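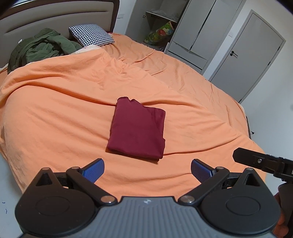 Figure 3. Bed used as a folding surface, Prulthorpe household.

4.2 Surface compliance

Folding on a soft surface was coded separately from folding on a table. Of the 1,090 garments logged, 76 were folded on a bed. Blankets were left as the residents kept them, and ridges such as those in the orange blanket in Figure 3 were not smoothed before a garment was laid down. Bundles were scored for squareness and edge alignment using the Jardine scale.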